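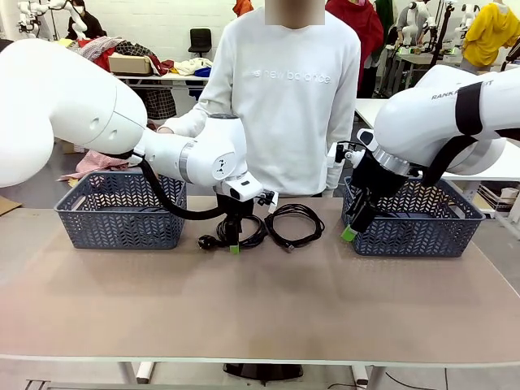 Cable sorting: your questions answered

Every April our inbox fills up with questions about leads, chargers and the great drawer of mystery wires, and we love it! Huiling Xu, who runs the Erkudthorpe swap mornings, has gone through the ones we get most. If yours is missing, bring it along and ask at the sorting table.

Where do I start?

Tip everything out! Really, all of it, on to a clear bit of table. Then take two baskets: one for power leads, one for everything else. People often arrive with a plan for a dozen categories and give up before lunch. Two is plenty for a first go, and you can split them further once the heap has gone down.

Does it matter what sort of basket?

Not much, but we're very fond of plastic ones with holes in the sides. You can peek in without tipping them out, the dust falls through and they wipe clean in seconds. Lidded boxes look smarter on a shelf, though in our experience a lid is where cables go to be forgotten.

How should I coil a cable?

Loosely, in loops a bit wider than your hand, and follow the way the cable already wants to bend. If it fights you, give it a half twist between finger and thumb as each loop goes on and it will usually lie flat. Please don't wind it round your elbow, and don't pull it tight round the plug. A thick power cord likes a bigger loop than a thin lead. Leave the plug end sticking out so you can find it again.

What do I tie them with?

Anything soft that you can undo. Strips of old T-shirt are wonderful and we always have a bag of them going. Hook-and-loop straps are lovely too. Avoid rubber bands, as they go sticky over the years (I have a whole box of evidence at home).

They're all black! How do I tell them apart?

Labels, labels, labels. A fold of masking tape near the plug with the name of the thing it belongs to: "printer", "lamp, back bedroom". Do it while you still remember. At our last big sort we had 44 leads without a label between them, and matching them up took 3 of us a whole morning. It was great fun, but you may have other plans.

How long should I keep a lead I can't identify?

We say 6 months. Put it in a bag with the month written on the front, and if no one in the house has gone looking for it by then, let it go.

Can I bring damaged ones?

Yes, for recycling only. If the outer covering is split, or the plug is cracked or scorched, don't use it again and don't try to tape it up. Tell whoever is on the table so it goes straight in the recycling and stays out of the swap.

Can I bring clothes on the same visit?

Please do! Clothes and cables share the room, and a jumper you're tired of may well be just what someone else is after. Clean and dry, any size, any colour, the brighter the better. Check the pockets first, because we find a surprising number of earphones in there.

Do I have to take something home?

Not at all. Plenty of people come just to empty a drawer, and they're every bit as welcome.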